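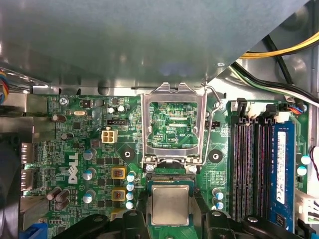 Dell desktop, cover off, with the CPU socket open and the load plate raised.

Skasness Water Table Monitoring: Progress Report to the Zevico Land Fund
Reporting period: second half-year
Prepared by Shirin Ahmadpour, project lead
Field section by Fletcher Tautahi. Data section by Manouchehr Shokri.

1. Status

The project is on schedule for field work and behind schedule for data processing. Spending is within the approved budget, with one transfer between lines requested in section 7. The ditch blocking called for in the grant agreement has been completed on the north side of the bog. Work on the south side is held until the ground-nesting bird season ends, as the agreement requires.

The network now stands at 57 dipwells. Over the period the field team took 1,586 manual readings of water table depth. Each was entered on paper at the well and then typed into the project database. All readings have been through the first round of checks. The second round, which compares each manual reading with the logger trace from the same well, is incomplete.

2. Field work

All wells are slotted plastic pipe, capped at the top and set through the full depth of peat into the clay. Wells on the north side run in lines at right angles to the main ditches, with spacing closer near the ditch and wider toward the middle of the bog. The south side uses the same layout so that the two halves can be compared before and after blocking.

Several wells in the first north line were found to have moved relative to the clay. The peat surface rises and falls with water content, and the pipe had been gripped by the upper layer. Readings from these wells are measured from the pipe top, so a shift in the pipe appears in the record as a change in water level. The affected wells were pulled and reset with a steel rod driven beside each one as a fixed reference. Pipe top height is now measured against the rod at every visit. Earlier readings from the affected wells have been marked in the database and will be left out of the main analysis unless a correction can be worked out from the survey data.

Access to the east line was limited in November by standing water on the track. Two scheduled visits were missed there. The loggers in the east line kept recording, so the gap is in the manual checks only.

Boardwalk sections have been laid at the wells with the most foot traffic. Before this, the weight of a person standing at the well pressed the peat down and raised the reading. Tests at one well with and without a board showed that the effect was large enough to matter in wet conditions. Field staff now stand on the boards at those wells and kneel on a wide pad at the others. The change in practice is recorded in the database as a dated note against each well.

3. Ditch blocking

Six dams were built on the north side, all from peat cut next to the ditch and packed by a low ground pressure excavator. The work was done by Kaczorowski under the contract approved in the last report. Alistair Mackay supervised on site and signed off each dam separately.

Five of the dams are holding water to the planned height. The dam nearest the outfall is leaking along its western shoulder. The cause is an old side drain that was not on the estate map and had been covered by heather. Water backs up behind the dam, enters the side drain and returns to the ditch below. The repair consists of digging out the shoulder, blocking the side drain and rebuilding with a wider key into the bank. Kaczorowski has agreed to carry this out on the same visit as the south side work at no added mobilization charge. Materials and machine time will be charged at contract rates.

As a result of this finding, the south side was walked again with a probe to look for covered drains. The results have been added to the working map. The positions of two planned dams have been moved uphill.

4. Early results

The following should be read as preliminary. The record after blocking covers one wet season and no dry season, and the wet season is the time of year when the bog is closest to full whether or not the ditches are open.

Wells close to the blocked ditches show a higher and steadier water table than in the same months before blocking. The drop in level between rain events is slower. In the middle of the bog, away from the ditches, no change can be separated from normal variation. This agrees with the pattern expected from the design study, in which the effect of an open ditch in this type of peat falls off quickly with distance.

Wells in the line above the leaking dam show a smaller rise than those above the other dams. They will be treated as a separate group until the repair is complete.

The flow gauge at the outfall has worked without a break. Peak flows after heavy rain appear lower than before blocking, but the number of comparable storms is small and we do not put a figure on the difference at this stage.

5. Data handling

Logger files are downloaded on site to a field tablet and copied to the office machine on the team's return. From there they are converted to a common format, corrected for air pressure using the reference logger at the weather station, and loaded into the database.

The delay reported in section 1 comes from the air pressure correction. The reference logger was found to have a clock that ran slow. The error was small at first and grew through the period. Applied without correction, it produced false steps in the water level whenever the pressure was changing fast. Manouchehr Shokri has written a routine that estimates the clock error from the match between the reference logger and a second pressure record held by the estate. The routine has been tested on the north side wells and gives clean traces. It has not yet been run on the south side or on the east line.

The office machine was out of use for part of the period, which added to the delay. No data were lost. Nightly copies are kept off site, and a restore from those copies was carried out and checked against the paper sheets for a sample of wells. The computer line in section 7 covers the cost of parts.

The reference logger will be replaced with an Ostix unit that sets its clock by satellite. The old unit will run beside it for one season so that the two records can be joined.

A draft of the data dictionary is finished. It lists every field in the database, its units, and the meaning of each quality mark. It has been sent to Manouchehr Moradi at the estate office for comment, as the estate will hold the data after the grant ends.

6. Vegetation plots

The fixed plots were surveyed once, before blocking. No survey was planned for this period. Corner stakes were checked during well visits and missing stakes were replaced using the survey coordinates. Photographs were taken from the fixed points on the north side only. The south side photographs will be taken before dam building starts.

Sheep were found inside the fenced plot on the east side. A section of wire had come away from the strainer post. The fence was repaired the same day and the plot has been marked as grazed for the period. If grazing damage is still visible at the next survey, we will propose an extra plot outside the affected area.

7. Budget

Field staff: on budget.
Contractor: under budget. The balance is held for the south side and the repair described in section 3.
Equipment: over budget, due to the reference rods and boardwalk material.
Computer parts and data storage: over budget by a small amount.
Travel: under budget, due to the missed visits to the east line.

We request approval to move the unspent travel balance into equipment. The request form is attached separately. The total grant amount is not affected.

8. Risks

South side access. The contractor needs firm ground on the haul route. If the autumn is wet, the window between the end of the nesting season and the closing of the route may be too short for all the planned dams. In that case the lower dams will be built first and the upper ones carried over to the following year. A no-cost extension would then be needed.

Logger batteries. Units from the first batch are reaching the end of their rated battery life at the same time. Replacement will be done line by line, and a manual reading will be taken before and after each change.

Staff time. Fletcher Tautahi will be away for six weeks in the next period. Alistair Mackay will cover the well visits. A joint visit to every line is planned before then so that both measure in the same way.

9. Work planned for the next period

Run the clock correction on the south side wells and the east line.
Complete the second round of checks on all manual readings.
Install the new reference logger.
Take the south side fixed-point photographs.
Repair the outfall dam and build the south side dams, ground conditions permitting.
Send the final data dictionary to the estate.

The corrected north side data can be released to the fund on request ahead of the full set. Requests should go to Shirin Ahmadpour at the project office, which is staffed every weekday except Monday.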